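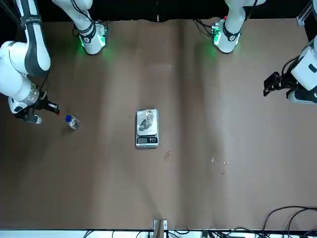
A crumpled bottle on the kitchen scale, with a capped one standing on the table.

How to weigh empty plastic bottles on a kitchen scale

Weighing your bottles tells you how much plastic you go through in a month. A small digital kitchen scale is enough for the job.

You will need
A digital kitchen scale
Empty plastic bottles
A towel
Paper and a pencil

1. Empty each bottle and leave it upside down on the towel overnight. A few drops of water will throw off the number.

2. Set the scale on a hard, level table and turn it on. Wait for it to read zero.

3. Crush the bottle if it rolls or hangs over the side. Crushing does not change the weight – just keep every piece on the scale.

4. Decide on caps before you start. Either weigh them all with the bottles or leave them all off.

5. Let the number settle, then write it down. Very light bottles may not register on some scales. In that case, weigh 20 together in a bowl, using the tare button first, and divide by 20.

6. Add up the column at the end of the month. Our October sheet had 9 lines on it, one for each bag.

Wipe the scale with a damp cloth when you finish and let it dry before you put it away.

Kustuno, updated 15th November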